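Cernolham to Britport on the 353, is it worth it over the train?

mudlark_pete
Evening all. I start a new job in Britport in May and I'm trying to work out the commute from Cernolham. The train is the obvious one but it's £476 for the monthly, which made me spill my tea. The 353 bus goes nearly door to door for me and costs a lot less. Does anyone do it every day? Is it bearable?

tinribs
I did it for two years and I'd do it again. You get a seat every morning because it starts at Cernolham, you can read, and the drivers are a friendly lot. Going home is slower because of the roadworks by the Fraser Hotel, but I just had a snooze!

OldGreenFlask
Have to disagree with tinribs, sorry. It's fine as far as Pruvham and then the whole sixth form gets on and you can't hear yourself think. I lasted one winter. The train is dear but it's quick and there's a loo.

mudlark_pete
Ah, the loo hadn't crossed my mind. How bad is the Pruvham bit really? I don't mind noise so much (three kids), it's being late I'm bothered about.
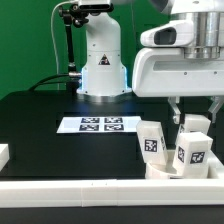
saltmarsh_sue
Which bus do you need to catch to be at a desk in Britport for nine?

tinribs
The 7.10 from Cernolham. The one after it gets in at ten to nine on paper, but I'd never trust it in term time.

OldGreenFlask
I wouldn't trust the 7.10 either! I was late on it twice in one week and my boss was not amused. In the school holidays it's lovely, I'll give you that.

tinribs
When was this though? They changed the route so it doesn't go round the retail park any more, and that took a good chunk off. I think you're remembering the old timetable.

OldGreenFlask
Could be, it was before they moved the stop. Still wouldn't go back to it.

saltmarsh_sue
What about doing both? I get the bus in and the train home, with a book of single tickets. Comes to less than the monthly as I only go in four days. You do have to remember to buy the singles in advance or they sting you at the machine.

mudlark_pete
Oh that's clever. I'm allowed one day at home so that might suit me. My limit is £100 a week all in, do you come in under that?

saltmarsh_sue
Comfortably, even with a coffee at the station most days. Ask for the book at the ticket window, they don't sell it online.

mudlark_pete
Brilliant, thanks all. I'll give the 7.10 a dry run before I start and report back.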